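4.2 The shoe task in the Gulik trial

Of all the household jobs that the Gulik service is sold on, putting away shoes was the one our families asked about first, and so it is the one we have spent the most time with. The supplier, Stelov, lists it in the basic package next to folding towels and clearing a table. We were glad of that, as shoes are a kind and forgiving thing to begin with: they do not break, everybody owns some, and everybody knows where they ought to go.

The trial room at Inwood was kept as close to an ordinary front room as we could manage, with its big windows left uncovered (Stelov had told us that daylight would not be a problem, and we wanted to take them at their word). Figure 7 gives four views from the shoe task.

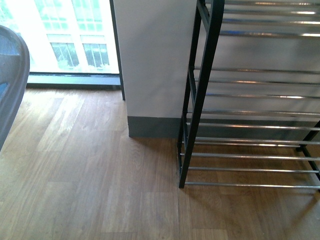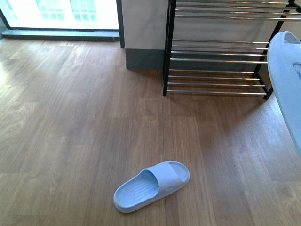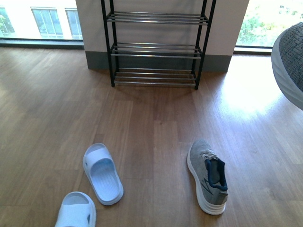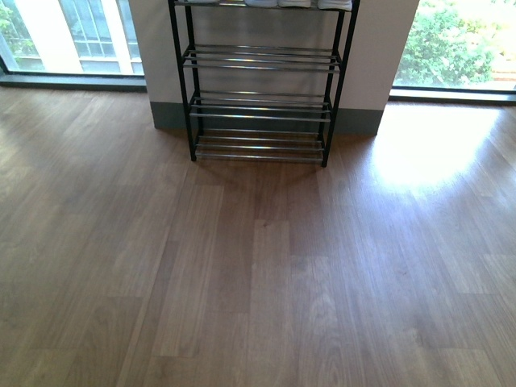 Figure 7. The metal rack and the floor in front of it, in four views from the shoe task. A slide is on the floor in the second view and two slides in the third, a gray sneaker is on the floor in the third, and white sneakers are on the top shelf in the fourth.

We ran 553 placements over 17 visits, and Kinga Antal scored every one of them by hand, a long and patient piece of work for which the rest of us remain very grateful. A placement counted as good if the shoe stayed on the rods for 50 seconds after release. Soft slides gave more trouble than laced shoes, mostly at the moment of letting go, and almost 40 of the failures came from a heel slipping between two rods. Severin Gasser raised this with Stelov in October, and the next update brought a slower release that helped a good deal, though it did make each visit longer. We come back to the cost of that extra time in Section 5.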